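Kondcombe (task software)

Kondcombe is a task-level control package for mobile manipulators with two arms. It was developed by Urneo for laundry handling and later extended to other appliance work. The package sits between a perception server and the joint controllers, and covers door operation, reaching into enclosed volumes and the transfer of cloth to and from an open basket.

Camera views from laundry work with a front-loading machine:
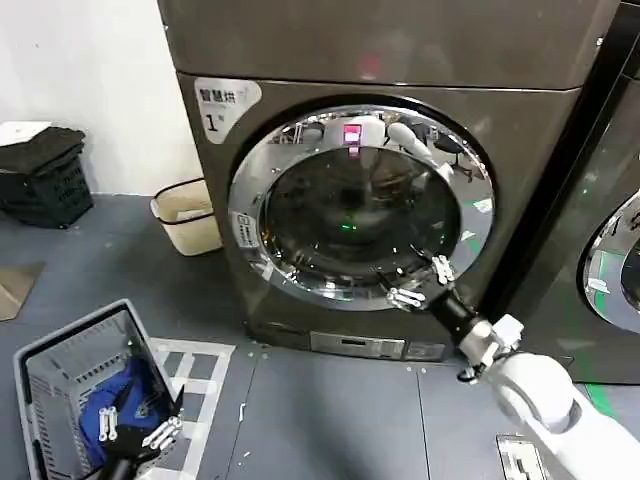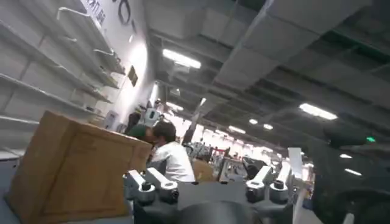
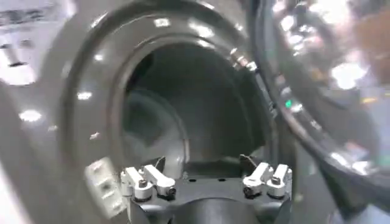
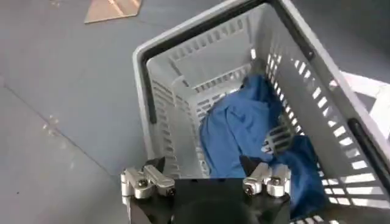
Architecture

Kondcombe runs as 2 processes. The planner holds the task graph and selects the next skill. The executor streams joint targets to the arms at 117 Hz and reports contact events back to the planner. Both read from a shared world model, in which each object carries a pose, a covariance and a time stamp. Entries that are not refreshed within 9 seconds are marked stale and cannot be used as grasp targets.

Perception

Input comes from one head camera and a small camera at each wrist. The head view is used for coarse placement of the machine and basket. Final alignment relies on the wrist views, where the gripper is visible along the lower border and serves as a fixed reference for checking the hand-eye calibration.

Glossy door rings and tinted glass are a known source of depth error. The Nisov filter, added in June, discards depth points on specular surfaces and fits a circle to the remaining rim edge. Cloth is not modeled as a rigid body – the segmenter returns a mask and a ranked list of fold ridges, and the planner takes the highest ridge that both fingers can straddle.

Planning and control

Door opening is treated as motion along an arc with an estimated hinge axis. The estimate is updated during the pull from wrist force readings, and the arm switches to compliant mode if the lateral force passes a set limit. Reaching through the opening uses a keep-out ring around the rim, with the elbow position left free.

Basket grasps are planned from above. The slotted walls often produce broken depth returns, so the planner replaces them with four solid planes and a floor.

Tooling

Logs are stored in the Oksanen format, which keeps camera streams and joint states on one clock. The replay tool can rerun the planner against a recorded log with changed parameters. It cannot simulate cloth, and grasp changes still have to be tested on hardware.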